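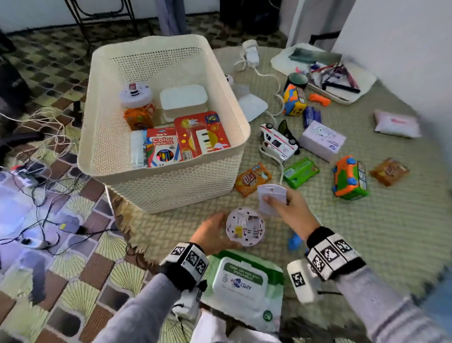
Frequently Asked Questions: The Tavum Rune Deck

What do I get in the box?

Fifty-five cards, a cloth pouch and a guidebook with a page for each card and a few blank ones at the back for your own notes. Most people write on the first blank page and then never again. The box is sturdy enough to travel in a suitcase, though the lid fits snugly and will need some coaxing for the first week.

Do I need to be psychic?

No. If you were, you would have known we'd say that. The guidebook assumes you have never held a rune card in your life and explains how to shuffle, draw and lay out a simple spread of three. Readers who already work with runes can skip to the longer spreads in the second half.

Are these traditional runes?

Twenty-four of the cards follow the Elder Futhark, the oldest runic row we know of. The rest are our own additions, built on weather, tools and animals, and the guidebook marks clearly which is which. If your aunt tells you the Kettle card is ancient, she is mistaken, but please let her enjoy it. 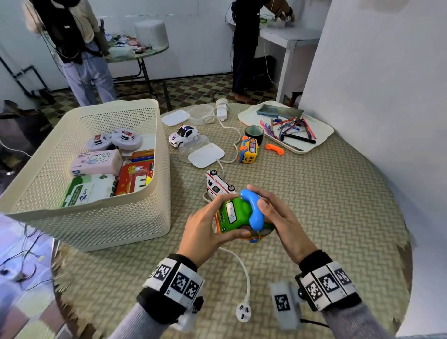

How do I read two cards that land together?

Read them as one message with two voices. The guidebook calls this a joined pair, and it happens more often than you'd expect with a new deck, when the cards still cling to each other. Start with the plain meaning of each card, then ask what the two would have to say if they were stuck in the same room. It can feel like pressing a blue toy telephone to the side of a green bus and waiting for somebody to pick up, so give it a minute before you decide the line is dead. If nothing comes, set the pair aside and draw one more card to settle the matter.

Can I ask the same question twice?

You can. The deck will not stop you. Our suggestion is to wait until the next new moon, or at least until you have stopped being annoyed with the first answer. Asking six times before breakfast tends to produce six different answers and a cold breakfast.

Should I cleanse the cards?

Many readers like to pass the deck through incense smoke or leave it on a windowsill overnight. Others just knock on it once. Please don't use water, salt water, moon water or any other kind of water. They are cards.

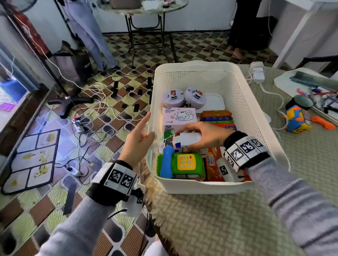
Any quiet corner of the house will do for a reading.

Will the deck predict the lottery?

If it could, we would be answering these questions from a boat.

Who makes it?

The deck is published by Warnico, a small press in Lavusville. The lettering on the cards is set in Jurić, a typeface drawn for this project. The first printing was 2766 decks, and the second went to press in August with the upside-down Raven turned the right way up. Owners of the earlier version may like to know that theirs works just as well, provided they stand on the other side of the table.

Can I return it?

Yes, within 20 days of delivery, with all the cards present. Count them first, please.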